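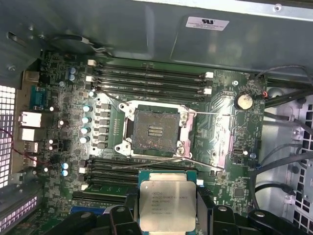 Student Project Reports, Issue 17, page 291

Comparison of two finger sets and two control modes for handling socketed processors with a wrist-mounted gripper

Department workshop stream, final report, November

Summary

This report covers one semester of tests on a parallel gripper used to lift processors from desktop and workstation motherboards and to seat them again. Two finger sets were compared, referred to by their suppliers' names, Sindorley and Tadorell. Each was run under position control and under force-limited control, using the Vostby controller already fitted to the arm. In total 321 attempts were logged. The Tadorell fingers under force-limited control gave the best results for lifting. No combination was good enough to seat a processor in an LGA socket without an operator watching the wrist camera.

1. Background

The wider project is concerned with recovering parts from retired computers. Memory modules and coin cells can be pulled with fairly coarse tooling. Processors are harder. The part is thin, it has to be held by its edges, and in an LGA socket the contacts sit in the board, where a dropped or tilted package can bend them. A vacuum cup was considered at the proposal stage and set aside. The project brief asked for one tool able to handle levers, clips and packages without a tool change.

2. Equipment

The arm, controller and wrist camera were supplied by the department and were not changed during the tests. The camera looks down past the fingers, so the fingertips enter the view from the bottom. All grasps were planned from this camera alone.

The Sindorley fingers have a flat inner face. The Tadorell fingers have a shallow step cut into the inner face, intended to sit under the edge of a thin part. We made one modification to the Tadorell set: the step was filed back until a package could be released without rocking.

The boards were left in their cases. This was a deliberate choice. A bare board on a bench is easier to reach, but it removes the cable bundles and case walls that limit the approach in practice. On the Xeon board there are four memory slots on either side of the socket. These were left empty, because a populated bank reduces the room available for the fingers.

3. Method

Each attempt was run as one of two tasks.

Lift: starting from an open socket with the processor in place, grasp the package by two opposite edges, raise it clear of the retention frame and hold it for the time needed to save a camera image.

Seat: starting from a held package, lower it to the socket, release it and withdraw the fingers.

The levers and frame were opened by hand before every attempt. Automatic lever opening was in the original plan and was dropped in the fourth week.

Under position control, the fingers closed to a fixed gap set for the package width. Under force-limited control, the fingers closed until the motor current reached a threshold. The threshold was tuned on a scrap package before logging began and then left alone.

An attempt was scored as a success if the package was moved as intended with no slip seen in the camera record. A seat attempt also required the package to sit flat when checked by hand with a plastic probe. Attempts stopped by the operator were scored as failures.

The controller wrote one log file per attempt. Including setup runs, warm-up moves and aborted starts, the log folder holds 1771 files. Only the 321 scored attempts are used in this report.

4. Results

4.1 Lifting

Of the 321 scored attempts, 291 were lifts. The remainder were seat attempts, which were started late in the semester and are too few to support a firm ranking.

Position control was sensitive to the starting position. If the wrist was slightly off centre, one finger touched first and pushed the package sideways before the other arrived. With the flat Sindorley fingers this usually ended in a slip at the first upward move. With the Tadorell fingers the step caught the edge, and the lift often succeeded with the package visibly tilted.

Force-limited control reduced the sideways push for both sets. The arm was allowed to shift slightly toward the side making contact, which centred the fingers on the part. Most of the remaining failures came from the fingers closing on the retention frame in place of the package. These were easy to identify in the logs, as the current rose well before the expected gap was reached.

4.2 Seating

Seating failed mainly on release. The stepped fingers had to open far enough to clear the package edge, and there was little space inside the frame for this. The flat fingers released more cleanly but gave less control over tilt on the way down. We have no recommended setting for this task.

4.3 Camera view

The wrist camera was adequate for coarse positioning. Two problems came up repeatedly. Glare from the board surface upset the edge detector, and the held package covered part of the socket during the final approach. Dimming the overhead lamp helped with the first. The second was not solved. A side camera, labelled Sin in the parts list, was ordered but arrived after testing had closed.

The raised bracket was also an obstacle on the Dell board. It stands close to the package when open, and the approach path had to be moved back toward the near side of the socket to keep the fingers clear of it.
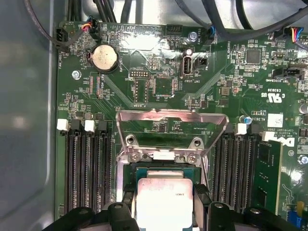
5. Limitations

The scoring was done by the same people who tuned the controller. The force threshold was set for one package and not retuned for others. Finger wear was not measured, although the filed step on the Tadorell set was duller by the end of the tests. The numbers of attempts per combination are uneven, as the flat fingers were returned to another group for part of the semester.

6. Further work

Fit the side camera and repeat the seat task with at least as many attempts as were made for lifting. Test a shorter step on the Tadorell fingers. Add a check that stops the closing move when the current rises too early, so that contact with the frame ends the attempt before any load is applied. Lever opening should be treated as a separate project.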